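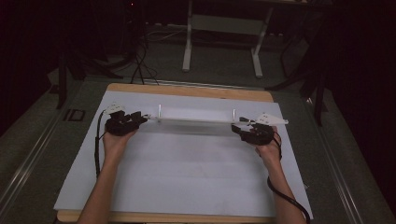

The question before the county zoning board is whether a card room can be called a restaurant. Pelorance Hospitality says it can, as long as most of the floor space is given over to tables where people eat. The neighbors on Jatard Avenue say the company is planning a gambling hall with a kitchen attached, and they have hired a lawyer to say so.

The building at issue is the old Plinano supper club, a brick two-story with a parking lot that slopes toward the creek. It closed in July after its owner retired. Pelorance signed a lease that fall and applied for a license to run 12 poker tables on the second floor, with dining downstairs. State law lets the company do that in any district where card rooms are already allowed. Jatard Avenue isn't in one of those districts. It is zoned for neighborhood business, a category that covers restaurants, dry cleaners and small offices.

Pelorance's argument rests on a line in the county code that permits "customary entertainment" in a restaurant. The code was last rewritten when supper clubs had dance bands, and it never defines the term. The company points out that the Plinano held a weekly bridge night for years and that no inspector ever objected. Its filing also says the poker tables would take up less than half of the usable floor area.

Opponents read the same line differently. Their lawyer, Wilson Henao, told the board at its last hearing that bridge night didn't involve the house taking a cut of each pot. He asked the board to look at where the money would come from. By Pelorance's own projections, food and drink would bring in 20 percent of revenue and the card tables the other 80.

"If four dollars out of five come from poker, the restaurant is the side business," Henao said.

The company answered that revenue isn't a zoning test. Its lawyers cited the Stamatopoulos case, a county dispute over a bowling alley that earned most of its money from its bar. The board ruled then that the place was still a bowling alley, and a judge let the decision stand.
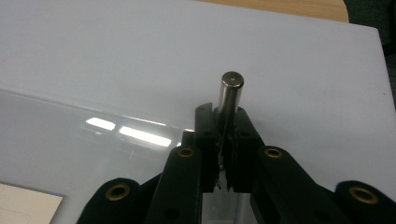

Traffic has taken up nearly as much hearing time as the code. A study paid for by Pelorance predicts 696 car trips on a typical Saturday. The county engineer accepted the number but asked for a second look at the hours after midnight, when the supper club would have been dark. Pelorance has offered to close the tables at 2 a.m. and to pay for a turn lane. Residents want an earlier closing time, and several have said they would oppose the project at any hour.

The county has its own interest in the outcome. Card rooms pay a local tax on gross receipts, and the proposed budget already counts on a part-year payment from the new site. Board members are not supposed to weigh that.

Written comments will be accepted through 2026-02-22. The board can approve the permit, deny it or send the question of "customary entertainment" back to the county commissioners, who would have to write a definition. Pelorance's lease lets it walk away if it doesn't have a license by July.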